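Cahier d'atelier, lundi

Reprise des essais de reliure sur les registres Wasum. J'avais laissé les deux volumes sous presse en partant, sans les ais chauffants. Ouverture à 9 h. Le premier dos est bien pris. Le second bâille en tête, côté charnière arrière, sur la longueur d'un ongle. La colle d'amidon était trop liquide, je m'en doutais en l'étalant. À refaire avec la recette d'avant.

Recette notée une fois pour toutes, parce que la feuille scotchée sur le placard est illisible : 36 g d'amidon de blé, 200 ml d'eau déminéralisée, trempage une heure, cuisson douce en remuant sans arrêt jusqu'à ce que la masse devienne translucide, puis encore un bon quart d'heure. Refroidir à couvert. Passer deux fois au tamis de crin. Allonger seulement au moment de l'emploi, et dans un bol à part. Ne pas remettre le reste dans le pot.

Registre coté 2079. Couvrure en basane, coins très usés, plats en carton gris dédoublés. Le corps d'ouvrage tient encore sur trois nerfs, le quatrième est rompu au mors. J'avais pensé tout découdre. Après avoir feuilleté le volume en entier, je préfère consolider en place : les cahiers du milieu sont sains, le fil est solide, et découdre ferait perdre les traces de la première couture, qui n'est pas la même que celle des autres volumes du lot. Ici on a cousu deux cahiers à la fois sur une bonne moitié du livre, puis un seul à la fois vers la fin. Changement de main ou changement de fil, à regarder sous binoculaire.

Les gardes posent un autre problème. Celle de tête est collée sur un fragment imprimé, posé à l'envers. On devine des caractères par transparence en lumière rasante. Je n'y touche pas avant d'avoir l'accord écrit du fonds Gruditcombe. Demande envoyée en fin de matinée avec les mesures.

Papier japon : le rouleau Flinine est plus raide que le précédent, à grammage égal. Essai sur chutes, trois bandes déchirées au pinceau mouillé, fibres courtes, bords moins fondus. Utilisable pour les fonds de cahier, pas pour les lacunes dans le texte. Pour celles-ci je garde le vieux stock tant qu'il en reste. Penser à en recommander, et à demander le sens des fibres, qui ne figure plus sur l'étiquette.

Après-midi. Teinture des bandes pour le dos. Bain trop rouge au premier passage. Corrigé avec une pointe de terre d'ombre, acceptable à la lumière du jour, encore un peu chaud sous les tubes. J'ai laissé les échantillons sur le fil avec leur numéro au crayon. Ne pas les ranger avant comparaison à sec, la couleur remonte toujours d'un ton.

Nettoyage des tranches du 2079 à la gomme vulcanisée, puis brosse douce. La poussière est grasse en tête, sèche en queue. Quelques piqûres brunes dans les marges des premiers feuillets, sans relief ni odeur. Par prudence j'ai isolé le volume dans une boîte à part et mis un témoin de papier buvard. Contrôle en fin de semaine.

Consolidation du nerf rompu : fil de lin effiloché, collé en éventail sur le carton, amidon épais. Maintenu avec une bande de non-tissé et un poids léger. Le cuir du mors est poudreux, il faudra un consolidant avant de soulever quoi que ce soit. J'ai fait une touche d'essai au revers du rabat inférieur. Elle fonce un peu. Si elle ne revient pas au séchage, diluer davantage et recommencer ailleurs.

Autre chose, l'humidité. Le relevé de la réserve monte depuis la fin de la semaine dernière. Rien d'alarmant pour les cartons, mais les parchemins du lot suivant vont gondoler si on les sort de leurs chemises. On attend que ça redescende. En attendant, ne rien ouvrir à plat sur la grande table.

À faire demain :
refaire la charnière du second volume Wasum
cuire un demi-pot d'amidon
regarder la touche d'essai et noter la teinte
vérifier la couture du 2079 au binoculaire, début et fin
relancer pour le buvard, il reste deux feuilles

Question ouverte pour les collègues : est-ce qu'on garde les anciens plats en carton dédoublés, réencollés, ou est-ce qu'on passe sur du carton neuf en conservant les originaux dans la boîte ? Je penche pour les garder. Ils sont mous aux angles mais le centre est bon, et la basane a pris leur forme. 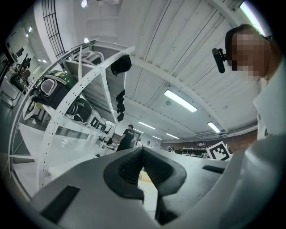 Okafor : d'accord pour garder les plats, à condition d'injecter l'amidon par la tranche et de presser entre deux feutres, sinon les angles vont se redédoubler au premier été. Pour la couture, regarde aussi les trous de piqûre au fond des cahiers de la fin. S'il y en a en trop, le volume a déjà été recousu une fois et ta différence de fil vient de là.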